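Tromora Shared Workshop
Drornville
Minutes of the Regular Meeting of the Robotics Build Group
Aug 5, 2021

1. Call to order
The chair called the meeting to order with a quorum present. The minutes of the July meeting were approved with one correction: the storage fee recorded under Finance applies to shelf space only and does not cover bench space.

2. Matters arising
2.1 The bench booking sheet has been moved online as agreed in July. The paper sheet will remain by the door until the end of the quarter, after which bookings made on paper will not be honored.
2.2 The request for a second soldering station was deferred. The member who made the request was asked to submit two price quotes before the next meeting.

3. Finance
3.1 The balance of the build account stands at $2,407. All of this amount is available to the Pemilmont arm project and the Abubakar sorter project, subject to the split approved in the spring.
3.2 A payment of $116 to replace motor cables was approved. The group noted that the previous set had been bought without prior approval. Members are reminded that purchases over $100 must be brought to a meeting first.

4. Pemilmont arm: progress report
4.1 The project lead reported that the arm can now be driven through its full reach from the desk controller. Movement at the shoulder joint remains uneven at low speed. The cause has not been established, and the lead asked that no changes be made to the joint settings until the cable replacement has been completed.
4.2 The gripper has been fitted and closes on command. The group discussed whether the fingers should be replaced with a softer type for handling light items. Opinions differed. It was agreed to keep the present fingers until the first round of trials has been reviewed.
4.3 The lead reported that the depth sensor readings are less steady over bright surfaces. Members asked whether the overhead lighting could be lowered during trials. The lead will make a comparison with the lights at two settings and report the results.
4.4 The following pictures were entered with the report. 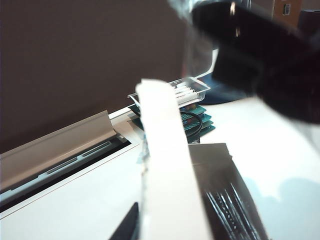
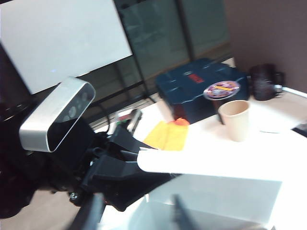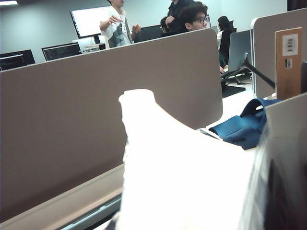
Gripper parts are visible in all three pictures; the depth sensor on the gripper assembly is shown in the second.

5. Abubakar sorter
5.1 The sorter remains on hold pending delivery of the belt. The supplier has given no firm date. The group agreed to allow one further month before the order is canceled and a refund requested.
5.2 The frame will be kept on its present shelf. The shelf fee for this period was waived by vote, with one member opposed.

6. Safety and use of benches
6.1 The group adopted the following rule, effective immediately: power to any arm must be switched off at the wall before hands are placed within its reach. The emergency stop alone is not sufficient for this purpose.
6.2 Personal items are to be removed from a bench before an arm is powered on. A proposal to ban drinks from all benches was discussed and put to a vote. The proposal failed. It may be brought again in a revised form.
6.3 Members working after 9 p.m. must sign the late use log. Several entries for July are missing a sign-out time, and the members concerned have been notified by email.

7. Other business
7.1 A member asked whether trial recordings may be shared outside the workshop. The group agreed that recordings in which people appear may be shared only with the consent of each person shown. The chair will prepare a short written policy for adoption at the next meeting.
7.2 The open evening will go forward as planned. The Pemilmont arm will be shown only if the shoulder joint has been cleared for use by the project lead.

8. Actions
Project lead, Pemilmont: order and fit motor cables; complete lighting comparison.
Project lead, Abubakar: contact belt supplier and report delivery status.
Chair: draft policy on trial recordings.
Secretary: post the new bench rule at each station and circulate these minutes.

9. Adjournment
There being no further business, the meeting was adjourned. The date of the next meeting will be sent to members by email.

Respectfully submitted,
Secretary, Robotics Build Group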